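How to Tell If a Robot Can Do Your Chore (A Home Test, Using Picture Frames)

Posted September 10, 2019 in Workshop & Home

Every November I get the urge to rehang the hallway, and every November I wonder why a machine isn't doing it. My dishwasher has been washing dishes for years without once asking how I feel. Surely something out there can put a poster in a frame.

The short answer is "sort of, some of it, slowly." The longer answer is the method below, which I use whenever a brochure promises me a free afternoon. You'll need a chore, a pencil and a kitchen timer. Framing is my example all the way through, but it works just as well for folding towels or packing boxes.

Step 1. Write the chore down the way you'd explain it to a very literal teenager

"Frame the poster" is one line and no help. My first try at a proper list had 21 lines, and I had forgotten to take the poster out of its tube. Keep going until every line has one verb in it. Pick up. Turn over. Slide in. Press down. If a line says "straighten," cross it out and write what your fingers do.

Step 2. Mark every line where something has to be grabbed

Put a G beside it. Then ask how thick the thing is and whether it will stay put. A bare wooden frame is about the kindest object you can offer a two-fingered gripper. The sides are narrow and stiff, there's open counter in the middle, and one finger can go on each side of the strip. Lining up like that is something current machines can be taught to do respectably.

Give the line an easy mark if you could do it wearing oven mitts. I've tested this. I looked ridiculous, and the frame got moved. 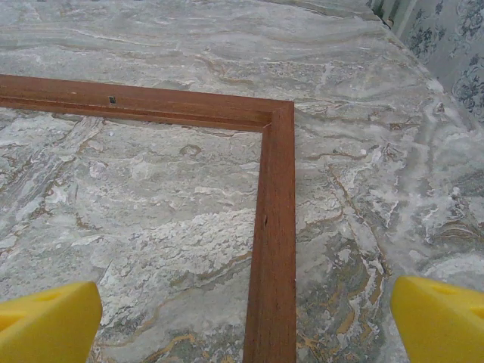
Step 3. Count hands

Some lines need one hand and some need two, and people are terrible at noticing which. I would have sworn I moved a cork board with one hand. I don't. One hand lifts while the other stops the far corner from swinging into the lamp.

Put a 2 beside any line like that. It matters because two arms cost more than one, and they also have to agree with each other. The Kröger arm I was quoted for last year came as a single, with the second one "available." So is a pony.

The good news is that big flat rigid things suit a pair of arms very well. Each takes a corner and neither has to be clever about it.

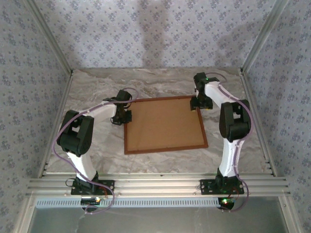

Two arms, one cork board, a corner apiece.

Step 4. Be honest about the room

Walk around the place where the chore happens and write down everything that changes from day to day: light, clutter, cats. Grelico's leaflet has a fine line about working "in any home," and then a page of small type about the height of the table. The Gosteneck shelf-stocker has a similar page about floors.

If the work can be brought to one fixed spot, give yourself an easy mark. A robot on a rail is a perfectly good worker as long as you don't expect it to come upstairs.

Step 5. Look for anything floppy

This is where my list falls apart, and yours probably will too. Put an F beside every line with paper, cloth, string or plastic film in it. Paper lies flat, so there's no side to pinch. It slides when pushed and bends when lifted, and it may bring the sheet underneath along for company.
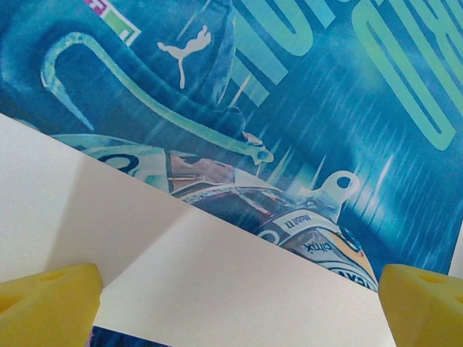 A person gets around this without thinking. You drag the sheet over the edge of the table with a fingertip, or lick your thumb like a bank teller. Blunt fingers have neither option, so the machine needs a suction cup, a thinner fingertip or a great deal of practice. A glossy print adds the worry of creasing something you paid for. My own poster cost 47 dollars, and I would want to be in the room.

Step 6. Add it up

Score one point for every easy mark. Take off one for each 2 and two for each F. Above zero, it's worth ringing a supplier. Below zero, do it yourself and put the radio on.

Then run the timer test. Do the chore by hand and write down the minutes. Ask the supplier for the same number, with the same objects, and no editing of the video. Nikstead at least answered me. Their estimate for a single poster was 50 minutes, plus setup.

My hallway scored minus six. The hammer is in the drawer under the toaster.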